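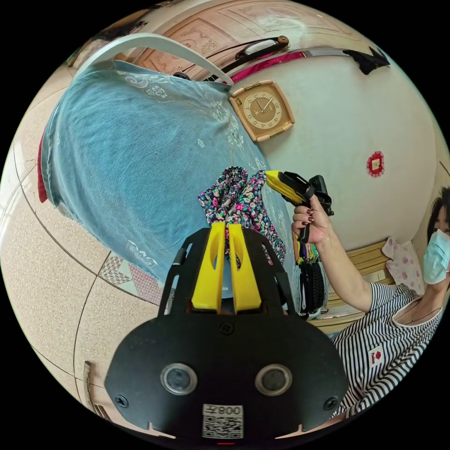
The Jotura 2 is a hand-held gripper for recording manipulation tasks, developed by Hideaki Okabe at Iwasaki. It weighs 637 grams and replaced the Westus, a heavier model with a single camera.

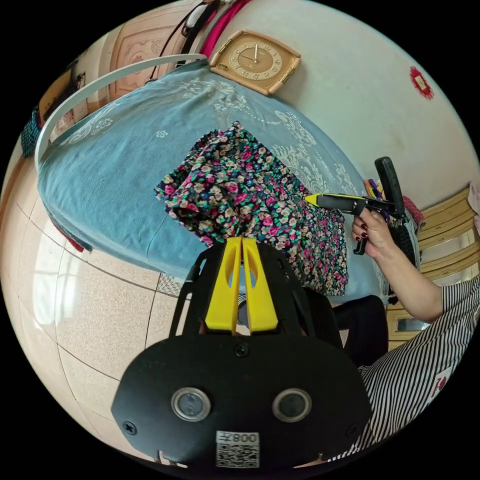

Comparison trials against the Gernora gripper began in June and covered 24 household tasks. Cloth handling was tested with printed garments on a bed – with a second gripper held alongside. The yellow fingers have a long slot in each. The Jotura 2 dropped fabric in nine trials.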